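Zolano ワークテーブル 長尺タイプ(天板ライトグレー/脚チャコール)

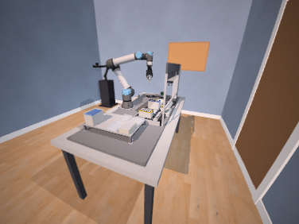 長方形天板、脚はダークチャコール。床は明るい木目、壁はブルー

取り急ぎページ更新しました。旧ページの寸法表が間違っていたので、ブックマークしている方は読み直しお願いします。

■ 商品について
作業場、アトリエ、教室、倉庫の梱包スペース向けの長い机です。家庭のダイニングに使う方もいますが、基本は業務用。飾りなし。引き出しなし。天板と脚、あとは金具だけ。
元はベルギーの家具工房Vandenbergheの作業台で、設計はEvelien Van Heckeさん。うちで扱っているのは日本向けに高さを見直したものです。ヨーロッパ版は立ち作業だとちょうどいいのに、座ると肩が上がる。展示会で半日座ってみて、これは無理だと思って相談しました。返事が早かった。
天板のフチは厚め。ここが好きで仕入れたようなものです。クランプがしっかり噛みます。薄い天板だと万力を付けたとき不安ですよね、あれがない。

■ サイズの選び方
幅は2種類。標準とロング。詳しい寸法は下の仕様欄へ。
布を広げる方、大判の紙を裁つ方はロング。迷ったらロングと言いたいところですが、搬入経路だけは先に測ってください。エレベーターの奥行き、廊下の曲がり角、ドアの有効幅。天板は分割できません。一枚ものです。
階段上げは別料金。見積りは写真を送ってもらえれば当日中に返します。

■ 仕様
品名:Zolano ワークテーブル
天板色:ライトグレー
脚色:ダークチャコール
奥行:110cm(標準・ロング共通)
重量:標準 キャスターなしで男性二人で持てる程度/ロングは四人推奨
組立:お客様組立(六角レンチ付属)
生産:受注後
納期:14営業日 ※ロングは在庫次第、要確認
保証:2年(天板の反り、脚の溶接不良が対象)
品番末尾:142がロング、それ以外は標準

■ 組立のこと
説明書は英語とオランダ語のみ。日本語版は作成中です、すみません。といっても手順は単純。
天板を裏返しにして床に置く。必ず毛布か段ボールを敷く。
脚を仮止め。全部の脚を仮止めしてから本締めです。一本ずつ締めると最後の穴が合わなくなります。問い合わせの半分以上がこれ。
起こすときは二人以上で。脚を持って起こさないこと。天板のフチを持つ。
床に傷がつきやすい部屋はフェルト別売り。アジャスターは標準で付いています。回しすぎると抜けるのでほどほどに。

■ お手入れ
普段は固く絞った布で。油汚れは中性洗剤を薄めて。シンナー、アセトンは不可。白っぽくなります。
アクリル絵の具は乾く前なら水拭きで落ちます。乾いたらプラスチックのヘラでゆっくり。金属ヘラは使わないでくださいい。
インクのしみは消えないこともあります。ライトグレーなので黒インクは目立ちます。気にする方はマット併用で。

■ オプション
・カッティングマット Protham(グレー) 角が反りにくい厚手。巻いて届くので一晩伸ばしてから使用
・棚板 脚の間に渡すタイプ。後付け可
・配線トレー 天板裏にビス止め。位置は自由ですが縁から離して
・フェルト 脚用、予備込み
・クランプ Praltance製。次回入荷は3月の予定

■ 使っている方から
Fadime Kahramanさん(製本教室)
「ロングを二台つなげて使っています。高さがぴったり揃うので継ぎ目をまたいで紙を置いても大丈夫。天板の色が淡いので、白い紙の端が見えにくい時があって、そこは濃い色のマットを敷いています。脚の色が締まっていて教室が散らかって見えないのも助かる」
ありがとうございます。白い紙の件は他の方からも聞いていて、濃い色の天板もメーカーに相談中。決まり次第ここに書きます。

■ よくある質問
脚の高さは切れますか → 切れません。アジャスターの範囲内でお願いします。
屋外で使えますか → 不可。軒下も不可。
天板だけ買えますか → 買えます。脚だけも可。送料は同じです。
ミシンは置けますか → 家庭用、職業用とも可。埋め込みの穴あけ加工はやっていません。
返品は → 未開封で到着後すぐにご連絡ください。組立後は初期不良のみ。梱包材は捨てずに残しておいて下さい。
法人の請求書払い → 対応してます。備考欄に会社名と部署名を。
実物を見たい → 標準のみ展示あり。場所が狭いので予約制です。メールで希望の日時を二つほどください。

■ 送料
本州は込み。北海道、九州、四国は別途。沖縄と離島は都度お見積り。車上渡しが基本なので、受け取りの人手は確保をお願いします。時間指定は午前か午後かのみ、細かい指定は運送会社が受けてくれません。

■ 価格
2022年8月1日より改定しました。新価格はカート画面の表示が正です。お手元の古いカタログの数字は無効。見積り済みの方は見積書の期限まで旧価格でお受けします。

色見本の郵送は無料、ご希望の方は問い合わせフォームから「色見本希望」と書いて送ってください。住所の書き忘れが多いです、部屋番号までおねがいします。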